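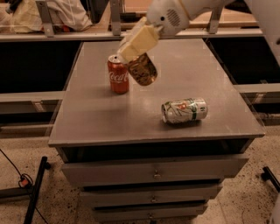
My Week with the Rikska Arm

Well, friends, I finally got my turn with the Rikska, the robot arm they're renting out over in Drultdale for $659 a month, and I've been grinning since Monday! I gave it soda cans first -- slick, round and easy to dent -- and I just love how those cream fingers hold that gold one at a tilt. The setup guide does ramble on (so do I, I know), and I'd want a longer trial before paying the $4000 to keep one.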